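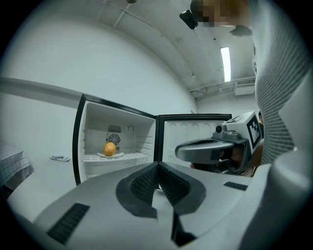
職場にロボットが入ると、そこで働いていた人は何をするようになるのか。

繰り返しの作業が減り、その作業をロボットに教える仕事と、これまで手が回らなかった仕事が増える。少なくとも、長期滞在者向けの宿「フィタスデン」では、そういう順番で変化が進んでいる。

冷蔵庫に手を教える　滞在型ホテルの朝が変わるまで

朝の五時半、フィタスデンの裏口はもう明るい。ヴァコムの町はずれに建つこの宿は、全50室にキッチンと小型の冷蔵庫がついている。工事や研修で何週間も泊まる人が多く、レストランはない。その代わり、夜のうちに頼んでおくと、翌朝までに果物や牛乳、作り置きの小皿が部屋の冷蔵庫に入る。「冷蔵庫の朝食」と呼ばれ、常連はこれを目当てに戻ってくる。

宿の名物であり、悩みの種でもあった。朝食係は台車を押して部屋を回り、扉を開け、しゃがみ、古い皿を下げ、新しい皿を置き、扉を閉める。ひとつひとつは数十秒の作業だ。ところが冷蔵庫はどれも背が低い。満室の日に全室を回り終えるころには、腰も膝も悲鳴を上げている。

「若いころは平気でした。四十を過ぎたら、階段を下りるときに膝が笑うんですよ」と、朝食係を長く務めるサンドロ・ズッカロさんは言う。この人がいま、宿でいちばんロボットに詳しい。機械の勉強をした経験はまったくない。以前は船の厨房で皿を洗っていたそうだ。

ズッカロさんの新しい仕事道具は、灰色のハンドグリッパーである。柄を握って動かすと、先についた二本の指が開いたり閉じたりする。これを持って、いつもの作業をいつもの順にやってみせる。扉を引く。皿をはさむ。棚に置く。その一連の動きが手本となって、自走式の配膳ロボット「トリスト」の腕に受け継がれていく。

手本づくりの部屋は、一階のリネン室の隣にある。白い壁の飾り気のない部屋で、小型冷蔵庫が一台、扉を開けて待っている。ワイヤーの棚には、白い皿にのったオレンジがひとつ。たったこれだけの題材が、じつに奥深いのだ。

オレンジは転がる。皿を傾ければすぐ端に寄るし、皿の縁を強くはさめば反対側が持ち上がる。ワイヤーの棚は平らな板と違って、皿の底が針金に引っかかることがある。人間なら指先で「おっと」と感じて、無意識に持ち直す。その「おっと」まで手本に入れておくのが肝心だと、ズッカロさんは力を込めて話してくれた。

「最初はきれいにやろうとしたんです。先生に見せる習字みたいにね。そうしたら開発の人に、もっと普段どおりに、失敗しかけたところから立て直すのも見せてくださいと言われて。あれは気が楽になったなあ」

その開発の人が、アーロ・ホロウェイさんである。機械を納めているダンリーヴィー社から、週の半分は宿に通ってくる。初めて来た日、彼は手本づくりをすべて自社の研究室で済ませるつもりでいた。研究室には広い机があり、照明も整っている。冷蔵庫の扉はいつも大きく開く。ところが客室に入ってみると、扉がベッドの脚に当たって途中で止まる部屋があった。床がわずかに傾いている部屋も、棚の高さが一段違う部屋もあった。

「朝食係の皆さんは、それを全部体で覚えていました。何階の角部屋は扉を少し持ち上げてから引く、とか。図面のどこにも書いていないんです。これはもう、この人たちに教えてもらうほうが早いし、絶対にいいものになると思いました」

ホロウェイさんは目を輝かせて話す。聞いているこちらまで、冷蔵庫の扉を開けてみたくなる。実際に筆者も一度やらせてもらった。グリッパーは見た目より扱いやすいものの、自分の手首がどれほど複雑に働いていたかを思い知らされる。皿を水平に保とうとすると肘が上がり、肘が上がると指先が棚に当たる。ズッカロさんは隣で笑いながら、「肩を先に下げるんですよ」と教えてくれた。言われたとおりにしたら、すっと入った。うれしかった！

手本は一回ごとに記録される。1,000回を超えたところで、トリストは練習室の冷蔵庫に皿を置けるようになった。ところが客室ではまだ扉の前で迷う。そこで朝食係が交代で練習を続け、条件を変え、皿を変え、果物を変えた。オレンジの次は洋梨、その次はゆで卵の小鉢。11月までに積み上がった手本は3,290回にのぼる。

この数字を誇らしげに教えてくれたのは、支配人のエメット・ダンリーヴィーさんだった。機械の会社と同じ姓なのは偶然で、初対面の人には必ず親戚かと聞かれるという。

ダンリーヴィーさんが導入を考えたきっかけは、求人だった。早朝の朝食係を募集しても応募がない。来ても続かない。残った人の負担が増え、その人たちもやがて辞めていく。このまま「冷蔵庫の朝食」をやめるか、やり方を変えるか。従業員を集めて相談したとき、部屋の空気は重かったそうだ。

「機械を入れると言えば、自分たちはいらないのかと思いますよね。だから先に、時間の使い道を決めました。空いた時間は人を減らす理由にしない。紙に書いて、休憩室に貼りました」

その紙は今も休憩室の冷蔵庫に、磁石で留めてある。余白には誰かの字で「では何をするのか」と書き足され、さらにその下に、違う筆跡の案がずらりと並ぶ。朝の散歩の地図を作る。連泊の人の好みを聞いて回る。花壇。パンを焼く。花壇には二重線が引かれ、その横に「冬は無理」とあった。

パンは実現した。言い出したのはケンジ・ハヴァフォードさんで、朝食係のなかでは一番若い。以前は全室を回るだけで朝が終わっていたが、いまは地階のオーブンの前にいる。六時には廊下に香りが上がってくる。冷蔵庫に入れるわけにいかないので、焼きたては人の手で、扉の前まで届ける。

「ドアを開けて受け取ってくれるお客さんと、そこで話すんですよ。今日は現場が遠いとか、子どもから電話が来たとか。冷蔵庫に皿を入れていたころは、皆さん寝ていましたから、顔も知らなかったんです」

では、皿を入れる作業は全部トリストに任せられるのか。筆者は夜明け前の廊下で、後ろをついて歩いてみた。低い台車に腕が一本。扉の前で止まり、少し角度を直し、取っ手に指をかける。皿が棚にのる瞬間、思わず息を止めてしまった。置いた。指を離した。扉が閉まった。小さな拍手をしたのは筆者だけで、隣のハヴァフォードさんはもう次の部屋の注文票を見ている。

うまくいかない部屋もある。三階の奥では、前夜の客が大きな鍋を棚いっぱいに入れていて、皿の置き場がなかった。トリストはしばらく腕を宙で止め、扉を閉めて、係の端末に知らせを送った。ハヴァフォードさんが入り、鍋を片側に寄せて皿を置く。所要時間はほんのわずか。それを見ていたズッカロさんは、手帳に「鍋」と書いた。次の練習の題材が決まったわけだ。

この手帳がまた面白い。「鍋」のほかに「開けかけの豆腐」「磁石だらけの扉」「皿の上に手紙」などとある。手紙というのは、食べ終えた皿にお礼のメモをのせて返してくれる人がいて、下げるときに落としてしまったことがあるからだ。いまは、紙がのった皿はロボットが触らずに人を呼ぶ決まりになっている。メモは休憩室に貼られる。

もちろん、全員が最初から乗り気だったわけではない。経理と設備を見ているフィッツジェラルド・ハヴァフォードさんは、ケンジさんの叔父にあたり、導入の話に最後まで渋い顔をしていた。理由を聞くと、指を折りながら説明してくれた。修理代が読めない。廊下の絨毯が傷む。停電したらどうする。そして、覚えた仕事を機械に渡してしまった人が、次に宿を替わるとき何を履歴書に書くのか。

最後の心配には、宿とダンリーヴィー社が一緒に答えを出した。手本づくりの時間は通常の勤務に数え、教え役には別の手当をつける。どの作業の手本を担当したかは、本人の職歴として書面で残す。手本づくりは一回の勤務につき二時間までと決め、あいだに休みも入れる。グリッパーを持ち続ければ、今度は腕が疲れる。膝の痛みが手首に引っ越しただけでは意味がない、とフィッツジェラルドさんは譲らなかった。

停電については、いまも手作業で回れるように、月に一度はトリストを止めて全員で配る朝がある。これが意外に好評だ。パン係も受付も台車を押す。久しぶりに全室を回ったズッカロさんは、翌日きっちり筋肉痛になったらしい。それでも楽しそうに言うのである。

「部屋を忘れたくないんですよ。忘れたら教えられない。あの角部屋の扉、このあいだ直っていたんです。持ち上げなくても開くようになっていた。そういうことは、行ってみないとね」

ホロウェイさんにとっても、この朝は大事な取材日だという。自分で台車を押してみて、車輪が絨毯の継ぎ目で跳ねることを初めて知った。人が押すと自然に力を抜いて越えている。トリストはまともにぶつかり、牛乳が揺れていた。翌週、走り方の設定が変わり、いまは継ぎ目の手前でふわりと速度が落ちる。見ていて気持ちがいいほど、なめらかだ。

取材の最後の日、筆者は練習室をもう一度のぞかせてもらった。次の課題は、古い皿を下げながら新しい皿を入れる動きだという。片手で場所を空け、もう片方で置く。言葉にすれば簡単だが、両手の息が合わないと棚の上で皿同士がぶつかる。ズッカロさんはまず自分の素手でやってみせ、首をかしげ、もう一度やった。

「いま、どっちの手が先に動きました？」

ホロウェイさんが身を乗り出す。ズッカロさんは自分の両手を見つめて、しばらく黙った。何年も毎朝やってきた動きなのに、答えが出てこない。二人は冷蔵庫の前にしゃがみこんで、ああでもない、こうでもないと皿を動かし始めた。途中でケンジさんがパンの試作を持って入ってきて、くるみを入れすぎたと言いながら三人目に加わる。

答えは左だった。ただし洋梨のときだけ右になるそうで、手帳にはさっそく「洋梨、右」と書き込まれていた。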